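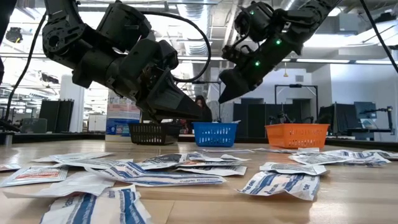
Jul 3, 2023. Rokberg open day, Plornden site. Went with Kristof Van Leeuwen, 2 hours each way.

Writing this up before I read their handout again, because the handout is very good and I don't want it doing my thinking.

Task on show was sorting medical packets into baskets with a two-arm cell. Gauze, bandages, flat paper pouches mostly. Three baskets at the back of the table: black, blue, orange. Our host was Aušra Ots, who answered what I asked and didn't pretend to know the rest. Credit for that.

The claim from the talk: 3,304 packets attempted over the spring, 3,232 placed in the right basket. That leaves 72. I asked what the 72 were. Dropped, wrong basket, two picked at once? They are logged as one number. For us those are three very different problems. A dropped pouch gets picked up again. A pouch in the wrong basket goes out the door.

Also asked whether a person reset the table between runs and whether a nudge by hand counts as a failure. Reset yes. Nudge "depends on the operator." So I don't know what 3,232 means and I'm not going to quote it upstairs.

Things I'd want to see before anyone says the word pilot:

Thin flat pouches lying on bare wood. That's the hard case for a parallel gripper with boxy fingers, and it's our case too. Kristof thinks they slide the packet until an edge lifts. I think they press and hope. We watched the same runs and still disagree, so neither of us should be believed.

Overlap. Their packets were allowed to lie on top of each other, which I liked. Ours come out of the tote worse than that.

Sorting rule. Never got a clear answer on what decides the basket. If it's print color, our Liepiņa stock kills it, since the sizes all share one blue label.

Seal damage. No one checks the pouches afterward. For sterile goods I'd call that the whole question — a packet in the right basket with a crimped seal is scrap.

Speed: slow. I didn't time it and should have. Kristof says he doesn't care about speed at this stage. I do, a little.

Hutell had people there too and they asked only about price, which tells me where they are with it.

Offered Aušra a box of our own packets, mixed, unsorted, no advance notice of what's in it. She said yes, with a repeat visit in September. Better outcome than I expected. If they run that box in front of us with hands off the table, I'll change my tune.

To do: pack the box (me). Write down what counts as a failure BEFORE we go back (Kristof and me, separately, then compare). Find a way to test seals that doesn't take all day. Bring a stopwatch.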